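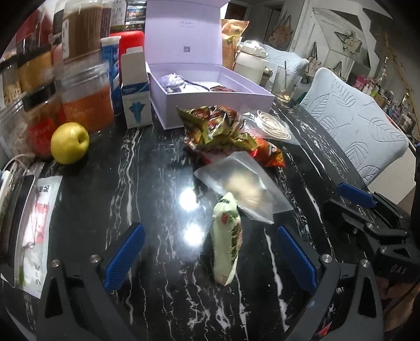
Is a snack subscription worth it for a small office?
Posted by Farah Ngau

We're a team of 6 and my manager wants to sign up with Primlow, which sends a mixed box of snacks every month for $58. The website says it "boosts morale and cuts spending." I don't see how it cuts spending when we currently spend $35 a month at the grocery store and people seem fine. Has anyone had one of these for longer than the free trial? Does the quality hold up?

Jeptoo Lema
We had Trillow, not Primlow, but I'd guess they work the same way. First 2 boxes were great. After that it was a lot of tiny packets of things no one had asked for, and the good stuff was gone by lunch on the day it came. The morale claim comes from their own customer survey, so take it for what it is. Check the cancellation terms before anything else. Ours renewed in September without a reminder and it took three emails to get the money back.

Caroline Mohamedi
just buy a big bag of pretzels

Khrystyna-Mariia Palamarchuk
I'd ask your manager what problem this is meant to solve. If somebody is tired of doing the shopping, then paying $23 extra might be fair. If it's supposed to make people happier, I doubt it. Work out the price per ounce too, because these companies list "items" and an item can be two crackers. And ask whether you can swap things out for allergies. The one I called said yes on the phone and then had no such option in the account.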